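Teaching the arm to grab things by the rim, part 2

OK, so if you followed part 1 you've got Trikavura installed, the arm model loads without exploding, and you can jog every joint from the keyboard. Nice! If the arm still sags when you hit play, go back and check your gravity compensation setting, because nothing below will work until that's fixed.

This time we're going after crockery. I picked it because the real bench in our shared workshop always has a mug on it, and because a rim grasp is way harder than it sounds. One finger goes inside, one stays outside, and there's not much room to be wrong.

First, build yourself a cluttered counter. I know it's tempting to start with one cup on a bare plane (I did that for weeks) but the planner gets lazy and you end up starting over. I dragged in a planter, a wine bottle, some utensils and a coral ornament from the Ellunero prop pack, then parked the arm base close enough that it has to fold its elbow a bit. Keep the tall stuff out of the straight line between the wrist and the target, at least for now.
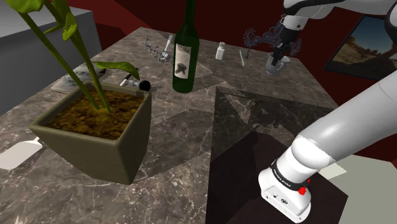

Once the props are down, save the layout and set every one of them to collide. Don't skip the small ones. Click through the list in the Transka panel and look for the collision box next to each name – mine had two utensils with it switched off, and the gripper sailed right through them like a ghost.

Now the approach pose. Do it in this order:

Open the gripper wide, well past what you think you need.
Bring the wrist over the cup with the fingers pointing straight down.
Rotate the wrist so the line between the fingertips crosses the rim instead of running along it.
Slide sideways until one fingertip is over the opening and the other is clear of the outside.
Lower slowly.

That sideways slide is where I lost most of an evening. My first version aimed for the center of the cup, which is great for a skinny cup and useless for a wide one. You want to aim for a point on the rim. In Transka you can add an offset to the target, so measure the cup's radius in the model and type that in. Pick the side with the clearest space around it, too, or the outer finger will want to land on something.

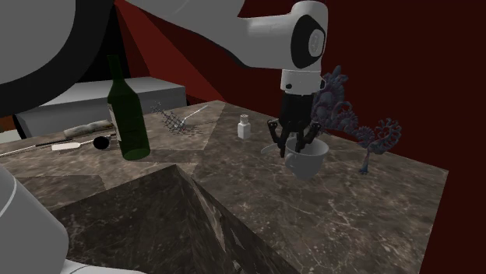 Fingers straddling the near-left side of the rim, one out and one over the opening.

Before you close anything, pause the sim and orbit all the way around the cup. A pose that looks perfect from the front can be way off from the side. Then close in small steps and stop at contact. If the cup shoots across the counter, your closing force is too high. Drop it by half and try again.

I ran the whole thing 391 times overnight with the cup nudged to a new spot each time, and I'd recommend doing the same before you change any settings. Go make coffee, go to bed, whatever. Just turn off the viewer window first, since it slows everything to a crawl.

Next up is the view from the wrist. Devendra Gautam, who has the bench next to mine, talked me into adding this and I'm glad he did. Attach a camera to the wrist in the Grewal add-on, point it down between the fingers, and tilt it about 12 degrees at first. You can tweak it from there.

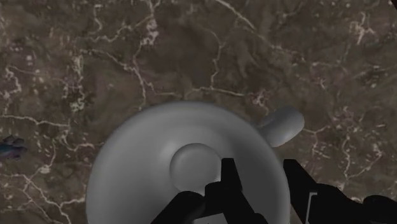

Lids and knobs are a good test for your camera placement. You want both fingertips in view along with whatever you're reaching for, so move the camera until you get that. With the big gray teapot-shaped thing, I can see both tips and the gap between them, but the left finger covers the very right edge of the knob. I can live with that much overlap. If yours hides half the knob, back the camera off a little and check again with the gripper fully open and fully closed.

Save the camera offset with the arm file and not with the counter layout! Otherwise you'll lose it the moment you load a different set of props, and you'll be doing all that nudging again. Part 3 will cover lifting, plus what to do about handles.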